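Goso Play Food, Market Basket Set

Item 388
In stock, ships from our back room in 4 days

If you have ever served as the only customer at a restaurant run by a three-year-old, you know the food is free, the portions are strange and the service is slow. We can't help with the service. The Market Basket Set at least gives the chef something to work with besides your car keys.

We started carrying Goso after trying a lot of play food that was, to put it kindly, beige. There was a hot dog that split at the seam on its first outing. There was a fried egg that stuck to everything, as a real one does, but without the charm of breakfast. Kipchumba Nyaga, who does our buying and has two small critics at home, put the Goso samples in the toy bin and told no one. They were still getting played with in November, so we ordered a pallet.

What you get
Seven pieces of pretend produce: corn, carrot, tomato, eggplant, pear, lemon and one head of broccoli, which will be refused exactly like the real kind. The basket is sold separately. Yes, we know what the set is called. We have written to Goso.

Size and feel
The pieces are close to grocery store size, so they fill a shopping cart fast and look right on a plate. They are hollow and light. Thrown from a high chair, the pear makes a lot of noise and does very little damage.

Cleaning
Warm water, dish soap, a soft brush for the grooves. Keep it out of the dishwasher. The lemon came out of ours shaped like a different lemon. 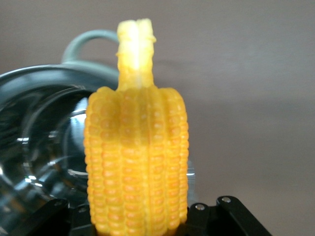
Ages
Three and up. Dogs of all ages are also interested, and Goso's warranty doesn't cover them.

Will it fit our kitchen?
It works with the Quintana play stove and the Panix two-shelf fridge. The Brandus lunch counter has a narrow sink, and the eggplant will go in but is not keen to come out. Turn it stem first and pull.

Spare pieces
Single replacements are listed under item 223. Carrots go missing more than anything else and we keep extra. If yours turns up behind the couch after you've ordered a new one, congratulations on your second carrot.

Returns
Send back unused sets within the month, in the box, with all the produce present. Please check the toy oven first.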